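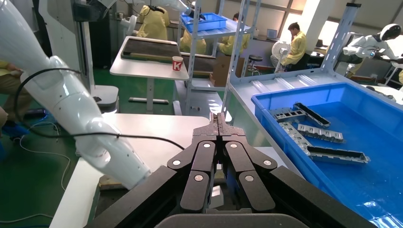
Can a robot do my bin sorting yet, or am I dreaming? I run the back half of a small metal parts shop, and the job I hate most is emptying bins of mixed pieces and getting them into the right racks before the next shift. The parts come off in whatever order they come off, somebody dumps them in a bin, and then somebody else (me, usually) stands there untangling them. I mean stuff like what's in that big blue bin, slotted bars and channel-shaped pieces lying across each other at every angle, shiny enough that I squint at them under the shop lights, and the cutouts love to hook on each other. A good helper gets through a bin like that without thinking about it. I've been looking at two-finger grippers on an arm, and the sales guy from Skunevia tells me it's "basically solved." My boss would love that to be true. Has anybody here got one doing this for real, all day, with people working nearby? And while I'm asking, is it the same tech that's supposed to fold my towels at home, or is that a whole other thing?

Posted June 2025
937 views, 3 answers

Answer 1 (accepted by the asker)

I've been living with one of these for a while so I'll tell you how it goes for us. Short version: yes for one kind of part, kind of for two or three kinds, and no for a real mixed heap unless you're patient.

We have an arm with a two-finger gripper and a Cetano vision package, and it picks brackets out of a tote and sets them in a tray. When the brackets are lying apart it's great, I can walk away and do other things. When they're piled up it gets a lot more interesting! Your slots are going to be the trouble. The fingers close on one piece, the piece lifts, and another one comes up with it, hanging by a corner. A person gives it a little shake and it drops. Ours didn't know about shaking until we paid for an update in April, and now it shakes everything, including parts that were perfectly fine.

Shiny metal is the other headache. The camera sees a bright streak where the edge ought to be and guesses wrong. We put up a cheap diffuser panel over the tote and that helped more than anything the vendor did. Try that before you spend real money.

I did write the numbers down for one stretch. Out of 1388 picks, 160 needed a hand from somebody, either a double pick or a drop or it just sat there thinking. Maybe that sounds OK to you. For us it meant a person still had to be in earshot, so we didn't free up a whole body, we freed up most of one. She does inspection now and runs over when it beeps.

Things I'd ask the sales guy:
Will you run MY parts, in MY bin, dumped the way we dump them, while I watch?
What happens on a double pick?
Who teaches it a new part, us or you, and what does that cost?
How slow does it have to go with people close by?

That last one got us. Our safety review had us turn the speed way down on the side facing the walkway, and I can beat it by hand easily at that speed. But I get tired and go home and it doesn't, so by the end of the night it's ahead.

As for towels, I have no idea. I fold mine badly and put them away.

Answer 2

don't buy anything. make the bin problem go away upstream. if the parts come off the machine in order, why are you dumping them in a bin?? put a chute and a divider in and you're done. we looked at a Voltwood arm and ended up spending the money on racks instead. no regrets

Comment from the asker: fair, but three different machines feed that bin and I only get a say over one of them. I'll look at a divider for that one though.

Answer 3

I can only talk about the house part of your question. I tried out a home robot through a sign-up program (I signed something so I'm not going to say which one) and towels were the thing it did best. Square towels, laid out flat, one at a time. It would pick up a corner, lose it, pick it up again, and after a good long while there'd be a folded towel. I was so excited by the first one I took it to show my neighbor. Fitted sheets, forget it. Socks it could find but not match, and it was scared of the stairs.

From what I've read, the big problem is kind of the same as yours, just floppy instead of shiny. Stuff on top of other stuff. A towel by itself is easy and a laundry basket is a mess, same as one bar on a table versus a bin of them. My dishwasher is still the best robot I own and it can't load itself.

If you do get one for the shop, please come back and post how it went, I'd love to know if the shaking thing works on your slotted ones.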